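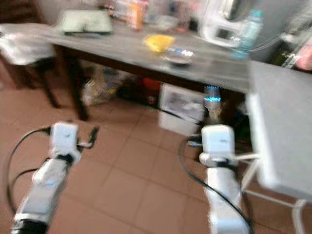
Week 2 handout: sizing up a two-armed kit before you buy

Righto, last week we got stuck into sales brochures, so this week it's the Stultivon pair, which Bomanwood has been good enough to lend us until August. I've had a proper go with it now and I quite like it (with grumbles, see below!).

The kit price on my quote from Antoniuk is $1639, and the Grokitz software licence adds another $943 on top. Check whether yours includes the licence before you get excited. Mine didn't, and I'd already told everyone it was a bargain.

For the prac we're doing kitchen jobs. Cutlery is my favourite test by a mile: it's thin, it's shiny, and a fork and a spoon want to be held differently. Have a think about where you'd grip each one before you read on. 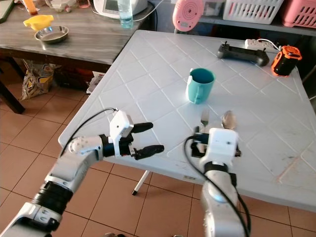 Fig. 2. Fork and spoon in the right gripper, left gripper open.

Things to jot down while you're running yours:
Where do the cables go when the arm reaches right out?
How much table can both grippers get to?
Would you trust it with your good mugs?

My main grumble is the manual, which spends ages on unpacking and hardly a page on changing the fingers. Bring your notes to the tute and we'll argue about the colour coding on the connectors then.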